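Module 4: Household Textiles and Their Care
Handout 6: Laundering, Drying and the Life of a Fabric

Issued May 24, 2024. To be read before the practical class. Students should bring the fibre chart from Handout 2.

1. Scope

This handout deals with the effect of repeated washing and drying on cotton, wool, polyester and common blends. Stain removal is covered in Handout 7 and is mentioned only where it bears on the choice of wash. Dry cleaning is not examined in this module.

2. What happens in a wash

Four factors act on a fabric during laundering: water temperature, detergent, mechanical action and time. A reduction in one may often be made up by an increase in another. A long wash at a low temperature can clean as well as a short hot one, although body oils and cooking fats respond better to warmth. Students will be expected to discuss this balance in the written paper.

Mechanical action is the least understood of the four. In a front-loading machine the load is lifted and dropped by the turning drum, and the height of the fall depends on how full the drum is. An overfilled drum prevents the fall and leaves detergent in the folds. A drum with too little in it may fail to spread the load evenly for spinning.

3. Fibre by fibre

Cotton is stronger wet than dry and tolerates vigorous washing. Its weakness is shrinkage, most of which takes place in the first few washes as tensions from weaving or knitting are released.

Wool is weaker wet than dry. Its scales catch on one another when it is warm, wet and rubbed, and the resulting felting cannot be reversed. Gentle action matters as much as low temperature.

Polyester takes up very little water and dries quickly. It holds on to oily soil, and creases may be set into it if it is spun hard while still warm.

4. Drying

Line drying places little strain on most fabrics, though strong sunlight will fade dyes and weaken some fibres over a season. Flat drying is required for heavy knitwear, which stretches under its own wet weight.

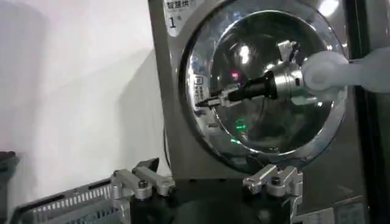 Erkar held that tumble drying does more harm to cotton towels than washing does, and that the fluff collected in the filter should be treated as lost cloth. Kong, in the discussion printed in the course reader, accepts the point about fluff but argues that much of it has already been worked loose in the wash. Students should be able to state both positions and to say what sort of test would help to decide between them.

Overdrying should be avoided in every case. Cotton dried beyond its natural moisture content becomes harsh to the touch and is difficult to iron. Elastic threads lose their stretch with repeated heating.

5. The towel exercise

The September group will use plain white cotton towelling supplied by Garnik, with a stated weight of 400 grams per square metre. Each pair receives two samples, one to be line dried and one to be tumble dried. Both are to be washed 10 times on the same programme. Samples must be marked in the corner with laundry pen before the first wash.

Record the length, width and dry weight before the first wash and again after the last. Allow samples to rest overnight in the textile room before weighing. Results are to be entered on the Zinomham record sheet and handed in with the written account.

6. Reading and assessment

Required: course reader, page 71 to the end of the chapter.

The written account carries a quarter of the module mark. Late work is dealt with under the usual department rules. Questions on the fibre chart should be raised in class.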